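Community Help: Theater and Performing Arts
Topic: Front of house, press and publicity

Press seats for a short run at a small theater: how many, and which night?

Posted by Hilkka Jääskeläinen

I have recently been appointed to handle press for a resident company that performs in a 221-seat house. We will open a new play, Zovden, in July, with six performances and two previews before opening. My background is in box office management, and I have not previously written to reviewers on behalf of a production.

The producing director has asked me to hold 40 seats for press across the run. The box office would prefer that these seats be released for sale as early as possible, as the opening performance is expected to sell well. I would be grateful for guidance on the following matters. Should all reviewers be invited to the opening, or may they attend the second preview? At what point is it acceptable to release seats that have not been claimed? Is it proper to ask a reviewer to hold a notice until after opening if he or she attends early? Finally, our previous press contact left a list of 60 names with no indication of who writes for whom, and I do not know whether it should be used as it stands.

Posted by Eero Valtonen

Invite all of them to opening. A full house laughs more. Release whatever is left at noon on the day and do not worry about the list, the dead addresses will bounce.

Posted by Aarne Eskola

I would respectfully differ from the reply above on two points.

With regard to the date, a run of six performances leaves very little time for a notice to be of any use to the box office. A review that appears three days after opening may reach readers when half the run has passed. For this reason many small companies invite critics to the final preview, provided that the director agrees the production is ready to be seen. The invitation should state plainly that the performance is a preview and should give the date and hour before which no review may be published. This is a customary request and reviewers are used to it. It must, however, appear in the invitation itself. A request made in the lobby, after the writer has already taken a seat, is not one you can expect to be honored.

With regard to seats, holding 40 across the run is reasonable only if they are divided by performance at the outset. I suggest the larger share for the last preview and opening, a small number for the second and third performances, and none thereafter unless requested. Ask for a reply by a stated date. Send one reminder. Unclaimed seats may then go back on sale two days before each performance, with a pair kept by the house manager until curtain. Reviewers are generally given two seats, on the aisle where the house allows, and you should confirm in writing whether the second seat is included.

The list should not be used as it stands. Please check each name against recent bylines before writing to anyone. When I took over publicity for Bonsu, the file I inherited included two writers who had retired and one who had become a playwright and was rather offended to be asked for a review. The work took most of an afternoon — a dull one — and the list was a good deal shorter at the end of it.

Posted by Milovan Dimitrov

I agree with the reply from Aarne Eskola and would add a note on materials. Production photographs should be available by the morning after the first preview, with the names of the performers in the order in which they appear, and the photographer's credit. Editors with limited space will often run a picture and two lines in place of a full review, and they will not chase you for the names.

Please also keep a record of who attended, who published and where. Your successor will need it.

Posted by Hilkka Jääskeläinen

My thanks to all who replied. The director has agreed to the second preview, and the box office has accepted release at two days. I have begun on the list.
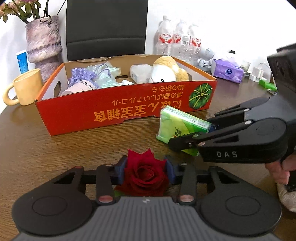 A red rose and a packet of tissues on a dark wooden table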